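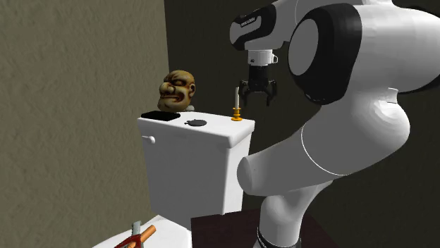 hovering by the candle, fingers open. bathroom level, practice run

Threads > Student robotics > Sevside sim club

Nele Goossens
July 17, 2022

1/ right, promised a thread on the summer project and have a bus in a bit so it's going to be messy. Sevside sim club, Merkton challenge, pick and place round. All simulated, no hardware till the final

2/ the level we drew is a bathroom. arm bolted on a table next to the toilet, and all the stuff you have to deal with is on top of the tank. candle in a brass-coloured holder, flat black thing, little grey disc, big ugly face mask at the back

3/ the mask has been in the group chat since March as a sticker. we call him Uncle. do not ask me to vote on whether he's scary, I've had my say

4/ task as written: move the candle, holder and all, from the lid to the table. don't knock anything else off. upright at the end. 300 seconds on the clock per attempt and the best 4 attempts count

5/ sounds easy. the holder has a saucer for a base and the candle is a thin tall thing, so where do you grab?? grab the candle and it slips or tips. grab the saucer and you need the fingers nearly flat to the lid

6/ we went for the stem of the holder. Hoarau's team (last year's winners, lovely, annoyingly tidy code) went for the candle itself and just moved really slowly. both legal

7/ first week was all teleop. one person on the controller, one on the side view, one shouting. the shouting is not optional, depth is horrible on a screen and you think you're over the thing when you're well in front of it

8/ which brings me to

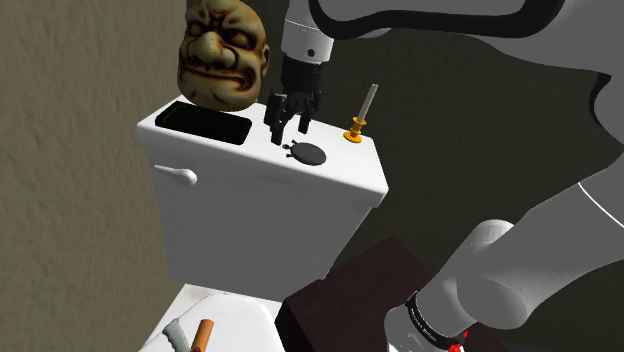

over the middle of the lid, wrong spot for the candle. other view, same level

9/ look how far back and right the candle is from the gripper. now imagine you've only got one view, and it's the one where the fingers and the candle line up. we closed on thin air so many times

10/ fix was dull: always check two views before you close. wrote it on a sticky note on the monitor. the sticky note has done more for our score than my entire path planner

11/ ok the planner. Sakano (the sim we all use) gives you joint targets or hand targets. we started with joints as the example did that. swapped to hand targets after the elbow went somewhere it shouldnt and the whole lid got cleared. Uncle in the bowl. 0 points

12/ so now: go high, go across, stop, come straight down. never diagonal near the lid. costs a bit of time, there's loads of time

13/ also slow down for the last bit. we had the same speed all the way and the fingers clipped the candle on the way down. one line change. took us two evenings to find it becuase we were sure it was the grip force

14/ grip force was ALSO wrong but that's a seperate thread

15/ numbers for those who asked: 200 practice attempts logged before we let ourselves touch the scored runs. spreadsheet has a column for "what went wrong" and a lot of the early rows just say "mask"

16/ things I'd tell anyone joining next term. save every run, even the rubbish ones. name your files properly, I have one called final_final_USE. and swap who drives, we had one good driver for weeks and then they had exams and the rest of us were hopeless

17/ bowl has clutter on it too, the orange handle and bits. doesn't score, doesn't matter, but if you drop the candle it lands in there with them and you can't reach it from where the arm sits. well we couldn't

18/ where we are now: candle gets to the table more often than not, upright most of those. placing is still a bit of a plonk. the release is what tips it, fingers open unevenly against the stem. working on backing off a touch before lifting

19/ there's 6 of us and we could do with another pair of hands, esp if you like writing tests, none of us do. beginners fine. I was one last autumn, I couldn't have told you what a wrist joint was

20/ bus. will answer stuff tonight, grip force thread at the weekend if I get the plots done

Comments

pebblebrook: did you try going in from the side for the saucer? we did on the kitchen level and it was ok as long as the wrist stayed low

Nele Goossens: yes once, wrist hit the lid. might be worth another go with the new speeds tbh

tomk_makes: Uncle sticker pls

quietgantry: is the clock still running while you reset? rules page wasn't clear

Nele Goossens: stops on reset, starts again on first movement. we asked

marrowfat: would join but I only know python, is that enough

Nele Goossens: that's all any of us know, come along

Contact | © Sevside sim club | Back to top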